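Board index > Home and Kitchen > Worktops, sinks, floors

Marble-look worktop or solid wood for a kitchen where people cook a lot?

Skuvau
Posted 8/17/23
Hello to all. I have read in this forum for a long time but it is my first thread, so please excuse my English where it is stiff.

We must replace our kitchen worktop before December, when my husband's parents come to stay with us. The old one is laminate and it has swollen beside the sink. I have a quote for white quartz with thin grey veins, and another quote for oiled oak. The difference between them is 200 in favour of the oak, so the money does not decide it.

My worry is stains. We cook with turmeric almost every day, and I make beetroot soup in winter. My husband wants the white. I am afraid that I will become a person who runs after guests with a cloth. 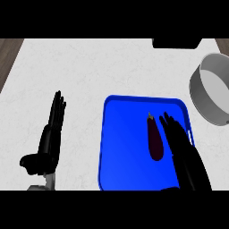 The floor in our kitchen is brown wood and it will stay. I think that oak on top of a brown floor can be too much brown, but my sister, who has good taste, tells me the opposite. The cupboard doors are pale green. What would you choose, and do you regret it?

Signe Brekke

Yimyam
Quartz, every time. We have had ours for 4 years and there is one faint yellow mark beside the hob, from a curry paste that stood there overnight. You need to know where it is to find it.

Put a trivet under everything hot, though. The resin in quartz doesn't like a pan straight from the oven.

Ernasari
I disagree with Yimyam a bit. White shows every crumb and every coffee ring. It may not stain, but it always looks as if it needs a wipe. If you are the sort who is bothered by that (I am), you will wipe it ten times a day.

Oak hides crumbs very well. Perhaps too well!

Yimyam
I would rather see the crumbs, thanks. Then I know they are there.

Paltden
Please be careful with oak around the sink. I had it in my last flat, and after 2 winters there were black marks along the front of the basin. I oiled it as the shop told me, perhaps not as often as they told me. You can sand the marks out, but it takes a whole weekend and the dust goes into the bedroom.

If you choose the wood, ask whether they can do quartz on the sink side and oak on the other side. My neighbour has this and it looks well.

Ernasari
Black marks come from water standing there. A good coat of oil and a dry cloth after washing up, and mine is fine.

Paltden
With respect, I have three teenagers. The dry cloth was there. It was not used.

Skuvau
Thank you for so many answers. Paltden, the idea with two materials is interesting, I will ask the fitter about the price of it. Is the join between them difficult to keep clean?

Yimyam, which cleaner did you try on the yellow mark? I have read that bleach is bad for the surface, but I have also read that it is the only thing that works on turmeric, so I do not know what to believe.

Yimyam
No bleach. I used bicarbonate of soda mixed to a paste with washing-up liquid, left it a quarter of an hour, then wiped with a soft sponge. It took most of it away. Sunlight does the rest if the spot is near a window, turmeric fades by itself.

Rungnapa Mahawong
I fitted kitchens with my brother before I changed my work, so I can say something about the join. It is a line of silicone and it must be done again from time to time. Ask the fitter to leave a small gap for the wood, it moves with the seasons. If he says that it is not needed, find another fitter.

About the white quartz: ask to see the whole slab and not only the sample. A sample is as big as your hand and the veins on it tell you nothing. I had one customer who paid 3000 for a slab where all the veins went to one corner, and she saw it every morning. Also take the sample home and look at it in the evening with your own lamps. Some whites turn blue.

Ernasari
Good point about the lamps. Our bathroom tiles did that to us.

And may I say something for the brown on brown? My floor is walnut colour and the worktop is much lighter oak, and it works because they are far apart in tone. If they are nearly the same, then I agree it looks like a mistake.

Skuvau
I held the oak sample against the floor this afternoon, and unfortunately they are nearly the same. My sister was on the telephone and said that I should paint the floor. I will not paint the floor.

So I am now more on the side of the quartz, but I will ask for the slab visit first. Rungnapa, can I also choose which part of the slab is used beside the hob, or is it the cutter who decides?

Rungnapa Mahawong
You can ask, and a good workshop will lay the template on the slab while you stand there. Go before they cut, and take a photo of where the template lies. Bring your husband too, then he cannot complain later.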